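Fitting a second hard drive

Shut down, unplug the tower and lay it on its side. Take off the side panel and find a free 3.5-inch bay.

Clip a rail to each side of the drive – no screws needed with this type.
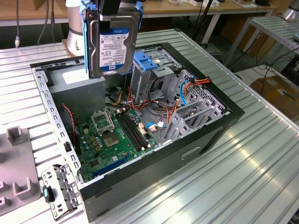
A 1.0TB WD Blue with blue plastic rails on both sides.

Slide the drive in until the rails click, then connect the SATA data and power cables. Start up, open Disk Management and initialise the drive. Choose GPT, then format as NTFS.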